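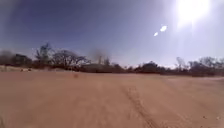 How to follow a treaty debate without losing your mind

Posted 08/12/2023

I got hooked on arms control news the way other people get hooked on baking shows, and friends keep asking me how I keep it all straight. So, my method! I'll use the Omau-Khaemba border accord, the one I've been stuck on since April.

Start with the text. I know, I know, it's 507 pages with the annexes, but you only need two bits on day one: the definitions and the article on inspections. Print those (I'm old-fashioned) and keep a pen handy. When a minister says "unlimited access," go look up what "access" means in there. In this one it means access after 30 days' written notice. Big difference!

Next, make a plain table with a row for each government and these columns:

What they signed
What they say at home
What they say abroad
What they've paid for

I fill mine in once a week, usually with coffee. The last column is the slow one, and you'll end up digging through defense budgets for it. Search for the name of the program and skip the speeches. I found the money for the Mandari monitoring posts under "road maintenance," which took me an entire evening.

Then pick your sources. I stick to 5, and at least one has to be a paper from each side, run through a translator if need be. The Fultetti Bulletin is good on votes and pretty hopeless on anything military, so I read it for the votes.

When a defense secretary flies in for talks, wait for the joint statement before you update anything. Read it next to the previous one and mark the words that changed. "Commits to" turning into "supports" is worth a whole row in my table (and a bit of grumbling).

Oh, and save copies of every page you use, with the date in the file name. Ministries redesign their websites all the time and my old Omau links are mostly dead now.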